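Setting Up and Recording a Two-Gripper Tabletop Task
Good practice for operators, Curkgate site
Last revised Sunday, August 12, 2018
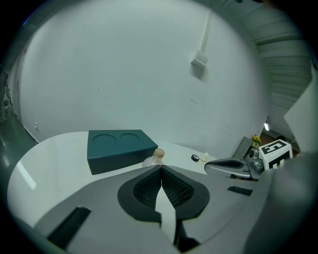

Left-hand view at the table, with the second gripper and its marker cube on the right.

These steps cover a normal recording session with two hand-held grippers. They apply to new operators and to anyone coming back after more than a month away. Read the whole page once before you pick anything up.

Before you start

1. Wipe the tabletop with a dry cloth. Do not use spray near the grippers.
2. Check the finger pads on both grippers. If a pad is lifting at a corner, tag the gripper and put it on the repair shelf. Do not press the pad back down and carry on.
3. Close the fingers fully and let go. They should open again without sticking.
4. Look at every face of the marker cube. The black pattern has to be clean, with no tape, fingerprints or glare on it. Tighten the mount screws by hand if the cube moves at all.
5. Clean the lens with the lens cloth only.
6. Make sure there is at least 46 GB free on the card.

Laying out the objects

Use the task sheet for the objects and their rough places. Small things such as caps and bottle stoppers go well inside the table edge. Glass goes where neither gripper has to pass over it to reach something else. In the view at the top, the small corked bottle is just to the right of the teal box, so the left hand should come at the box from its far side from the bottle.

Things that are not part of the task can stay on the table if the sheet lists them as background. Flowers and upright panels are fine. Phones, badges and paper with names on it are not.

Recording

1. Stand with both feet on the floor and your elbows off the table.
2. Start the recording and hold both grippers still for 10 seconds.
3. Move at the speed you would use to hand somebody a full cup.
4. Keep the marker cube turned toward the other gripper's camera as much as the task allows. If it is out of view for a long stretch, mark the take as "cube lost" and do it over.
5. Close the fingers around the middle of an object. With glass, stop squeezing as soon as it is held.
6. Put the object down before you open the fingers. Dropped objects count as a failed take, even if they land in the right place.
7. Hold still again, then stop the recording.

No take should run over 300 seconds. Long tasks are split on the sheet.

Failed takes

Keep them. Erasto Urio went through the first 1170 takes from Plarcombe and found that operators had been deleting failures on their own, which left holes in the numbering. Mark the take as failed, add one line on what went wrong, and go on to the next number.

If glass breaks, stop recording, set both grippers down on the cart and sweep before doing anything else. Pads that have touched broken glass get replaced.

After the session

Copy the card, check that the first and last takes open, and sign the log. Grippers go back in their cases with the fingers open. Questions about the task sheets go to Ludmila Kuruc. The pad replacement steps are on a separate page and will be updated in November.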